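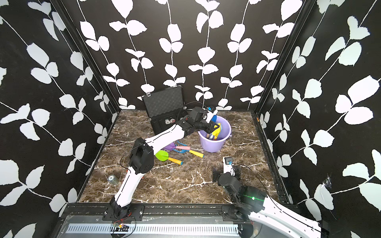
Left arm stops dead halfway through tidying, right arm carries on as if nothing happened

Asked in: Small robots, Faults and safety
Tags: two-arm, protective stop, gripper, cables

I have a two-arm bench setup doing a tidy-up job: beach toys go in the bucket, the case at the back gets opened and closed, odds and ends get moved out of the way. The arms are a Hviid pair and the controller is a Valtia box that came with them. It ran without complaint from spring until October, which I now understand was it saving its energy.

The fault goes like this. The left arm reaches to the back, does its business over the bucket or the case, and somewhere on the way home it goes limp at the elbow for a moment, catches itself and locks. The log says "joint 2 following error" and then, a line later, "comms timeout". The right arm does not stop. It finishes whatever it was doing, quite serenely, and on one occasion that involved trying to hand something to a colleague who had left the building, so to speak.

It has happened 7 times in the last 100 runs. Never on the first few of the day. Reaching for things near the front is always fine.

What I've tried:

Turned the speed down to half. Still happens, just more slowly.

Swapped the power supplies over between left and right. Fault stayed with the left arm.

Reinstalled the Valtia software, which took an evening and also lost my saved positions, so thank you for that, whoever recommended it in the other thread.

Took the heavier toys out of the job. No change that I could measure.
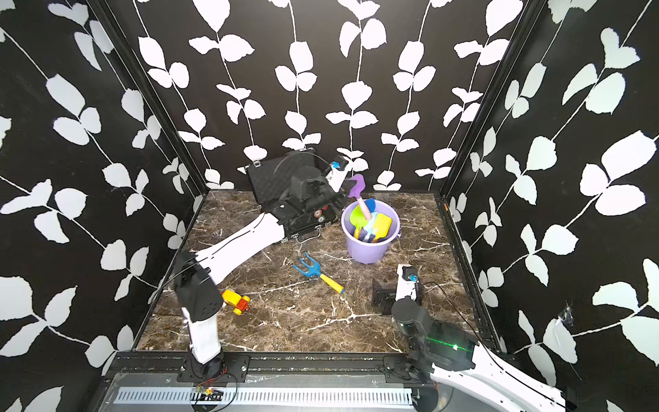

My suspicion is the elbow motor, and the Fenine shop in Dravidville will sell me a new one for a sum that made me sit down. Before I do that, is there anything else that would give me both of those errors together? And is it normal for one arm to keep going when the other has stopped? I'd assumed they were on speaking terms.

Edit: the emergency stop button does stop both. I checked after the first reply asked. Supply to both arms goes off and they sag, so I now check what's underneath before I press it.

3 answers

Answer 1 (accepted)

Don't buy the motor yet.

A worn elbow will give you following errors on its own, usually when it's lifting something from low down. It won't generally give you a comms timeout in the same breath. When the two come as a pair, and only at long reach, I'd look at the cable before anything else. Those arms are daisy-chained, so one lead carries power and data from joint to joint. Stretch out far enough and any lead with too little slack gets a small tug at the plug. The motor loses contact for a moment, falls behind (first error), then the controller notices it has stopped answering (second error).

"Never on the first few runs of the day" fits too. Plugs work themselves loose over a session, and I'd bet you push them all home each morning without thinking about it.

How to check:

Power everything off at the wall. Support the arm with one hand before you do, or it'll come down on whatever is in the case.

Move the left arm by hand out to its furthest reach at the back and leave it there. Look at each lead in turn. You want a lazy curve at every joint. A straight line anywhere is your culprit.

With the arm still stretched out, wiggle each plug gently. A good one clicks in and stays put.

Now roll the wrist both ways at full reach. People forget this. The lead can be fine with the gripper square and tight with it turned, and a bucket job involves a lot of turning.

If you find a tight one, fit a longer lead. Please don't fix the short one down with a blob of glue. I did that and ended up replacing the lead and the socket.

To test it, keep everything as it is and run the arm with nothing in the gripper, out to the back and home again, 500 times. Leave it going while you have your tea, but stay in the room. If it gets through with the new lead in, put the toys back.

On the other question: yes, it's normal, and no, I don't like it either. Out of the box, Valtia treats each arm as its own group and a fault only stops the group it happened in. There is a setting called linked stop, on the safety page, and it's off by default. Turn it on. Then test it by unplugging one arm's data lead at slow speed, with your own hands well clear and a finger over the big red button. Both should halt. If the second one doesn't, don't run the pair together until it does.

Comments on this answer

Asker: You were right, and I am slightly annoyed about it. Second lead up from the base, straight as a ruler at the back with the wrist rolled left. The plug came out when I breathed on it. Longer lead fitted, almost 500 empty trips done before I got bored and pressed stop, no errors. Linked stop is now on and tested. The shop will have to get by without my money.

Reply: Good. Do the last few anyway.

Asker: Yes, all right.

Answer 2

Could be heat. Mine used to cut out in summer when the sun got round to that side of the room. Put a fan on it.

Comments on this answer

Reply: It's October.

Reply: Heat would show as a temperature warning on that controller, and he'd have seen it in the log. The fan won't do any harm, I suppose.

Answer 3

Agree with the first answer about the lead, and I'd add a couple of things from having the same pair for 2 years.

The limp moment is the part that would worry me. When a joint drops out and comes back, it may come back trying to reach wherever it should have been by now, and it will go there by the shortest route at whatever speed it's allowed. Mine took the handle off a mug that way. There's a "resume after timeout" option under motion settings. Set it to off, so that the arm waits for you to clear the fault yourself. Slightly tedious, much easier on the crockery.

Also write down the positions of both arms each time it faults. I keep mine on a sheet of paper next to the bench, low tech but it survives a reinstall. After a handful you can see whether the faults bunch up in one place. If they do, it's nearly always a lead or something the arm is brushing against. If they're all over the place, then start thinking about the motor or the power supply.

Swapping the supplies over was a decent test, by the way. People usually go straight to the software.

Comments on this answer

Asker: Resume after timeout was on. It's off now. I also started the sheet of paper, and have already put a cup down on it.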